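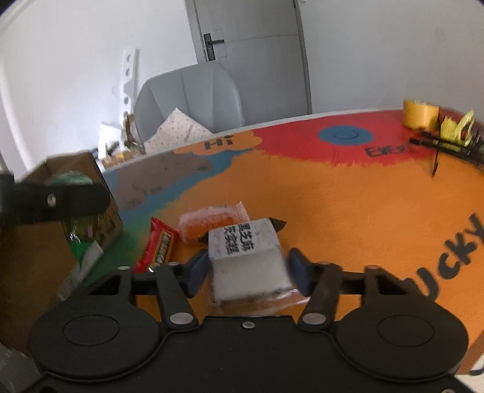
Benedicta Yakubu wrote to tell us her Flenska lunch wrap had outlasted two school bags and a marriage, and could we please bring back the mustard colour. We can't do mustard, Benedicta. The mill stopped dyeing it in May and won't be talked round. We do have grey, green and a blue that looks better on cloth than it does on your screen.

Flenska Lunch Wrap, large
Item no. 723
Pack of 2

A square of waxed cotton for sandwiches, rolls, half an onion and the end of the cheese. Warm it in your hands, fold it over, press the edges and it holds its shape. It won't hold soup. We've been asked more than once.

Details
Cotton, beeswax, tree resin, a little jojoba oil
Cut to 35 cm square
Colours: grey, green, blue
Lasts a year of ordinary lunches, less if you wring it out like a dishcloth

Care
Cool water, mild soap, hang to dry. Keep it out of the dishwasher, the microwave and any car parked in an Australian summer. Tavion Obi left his on the dashboard and now owns a very nice waxed dashboard. If the cloth goes stiff or patchy, rub it with a Cerkard wax bar (sold separately, naturally) and lay it in a low oven for a couple of minutes on baking paper.

Don't use it for raw meat or fish. It can't be washed hot enough afterwards.

Will it fit my lunch?
A standard sandwich, yes, with cloth to spare. A foot-long roll, only on the diagonal and with some patience. For a whole loaf you want the Amissah bread bag, which has a drawstring and fewer opinions about folding.

Postage
Flat rate within Australia. Orders over $100 go free. Returns are fine if the wraps are unused — we can tell, they smell of tuna.

Also from Flenska
Small wraps, pack of 2
Snack pouch with button
Wax bar refill tin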